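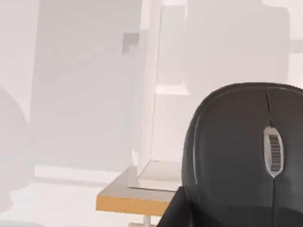
5 min read

Pesska team – end of term report, simulated grasping project

Goal for the term: get the simulated arm to pick up small desk objects in a rendered room and put them down in a marked zone. Camera on the wrist, no other camera. Our class used the Imai simulator because it was already on the lab machines and the manual is short.

What we started with: one arm model, one room, one object (a cube). Worked fine in the first week, so we got cocky and swapped the cube for household stuff. The computer mouse is the one that ate most of May.

Why the mouse is hard. The shell is rounded and smooth, and up close it fills a big part of the wrist view. Once you get near it the network has hardly any edges to go on – one curved side, the seam between the buttons, the scroll wheel. The wheel has a little striped barcode pattern on it in our model and we think the network was using those stripes as a landmark. We tested that by swapping in a plain wheel. Success dropped. So yes, it was kind of cheating.

The other thing is the background. Most of the room is white or pale gray. Table top is nearly white too, only the front edge is tan. The depth guess was bad against all that white and the finger would come in too low. We didnt want to repaint the room so we changed the training instead.

Setup
Policy name: Binia (version 2, version 1 never trained properly)
Image size 512 by 512, squeezed down before the network
Demos recorded by hand: 60, keyboard control, very slow
Objects: cube, mouse, cup, tape roll, marker

Results
We ran the final policy on the mouse and got 44 percent successful grasps. The cube was way better but we lost the log file when somebody cleaned up the shared folder, so no number for that. The cup was not tested at the end. Marker rolls away, basically never worked.

Failures were mostly the same one. Finger comes down beside the mouse, touches the flank, and pushes it. The policy then chases it along the surface until time runs out. A smaller group of runs just stopped short and closed on air.

What helped
Random lighting – a lot. Before that the policy fell apart whenever the shadows moved.
Slowing down the last part of the approach. Ugly but it works.
Starting the mouse at random angles in the demos. We should have done this from day one, all our early demos had it pointing the same way.

What didnt help
Bigger network. Longer training, same numbers.
Adding a penalty for touching the side. The arm got scared and hovered.

Still to do
Plain wheel for all training runs so the stripes cant be used. Redo the cube test and save the log in two places. Try a wider grip opening, the mouse is close to the limit right now. If theres time before the Festska demo day we want to add a second camera looking from the side, becuase the wrist view alone goes blind right when it matters.

Code and demos are in the class folder under Pesska, read the notes file before running anything.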